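Lindon Manipulation Software Group
Thread, June

1/ The group has released version 8 of Zorkedano, its task-level planner for tabletop manipulation. The posts below summarize the changes that affect existing users. Full notes are in the repository.

2/ The largest change concerns grasp confirmation. Earlier versions treated a closed gripper as a held object. Version 8 compares finger position with the wrist view before the plan is allowed to advance.

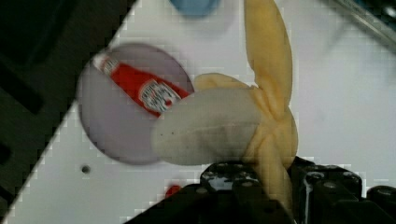

Posted by Lindon Manipulation Software Group · June · Public

3/ Soft and irregular items were the main reason for this work. A toy banana with its peel spread open has no single width, and the closing distance depends on which part the fingers meet. The new check accepts a range of widths per object class.

4/ The range is set in the object file under grasp_span. Files written for version 7 will load, but the planner will log a warning and fall back to the old behavior until the field is filled in.

5/ Scene state is now kept in one place. Perception writes to it, the planner reads from it, and the controller may only request an update. Sites that patched the controller to write poses directly will need to remove that patch.

6/ Overlapping objects are stored as a relation ("on", "in", "against") with a confidence value. A bottle resting on a plate is therefore two entries and one link, and a request to move the plate will raise the link first.

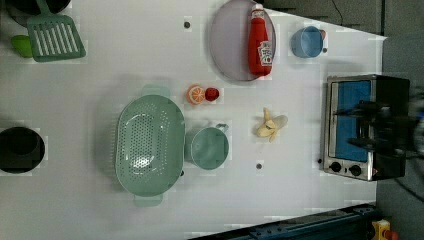

Overhead view: gripper over the toaster oven, bottle lying across the plate.

7/ Overhead detections are held for 800 ms when the arm covers part of the table. After that the entry is marked stale and the planner must look again before using it. The hold time can be changed, although we advise against values below the camera's own delay.

8/ Known issue: pale green items placed side by side are sometimes merged into one detection. The Dallness segmentation module reduces this but does not remove it. A fix is planned for the next minor release.

9/ Regression tests now include 54 tabletop layouts, of which 16 are new. Each layout is replayed against the planner without hardware. A full pass takes roughly an hour on a single workstation.

10/ The Omerović motion library remains the default back end. Its joint limits are read at startup and can no longer be overridden from the task file.

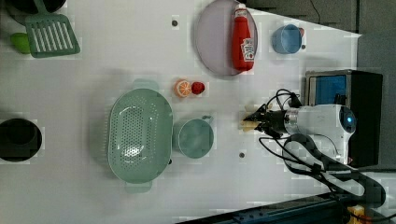 Omerović Tools: Please confirm whether the startup read also covers velocity limits. Our users set those per task and would lose that option without notice.

11/ In response to the question above: velocity limits may still be lowered per task. They may not be raised above the value read at startup. The release notes have been corrected to say so.

12/ Version 7 will receive fixes for critical faults through the end of the year. Migration questions should be filed in the tracker under the label "v8-move".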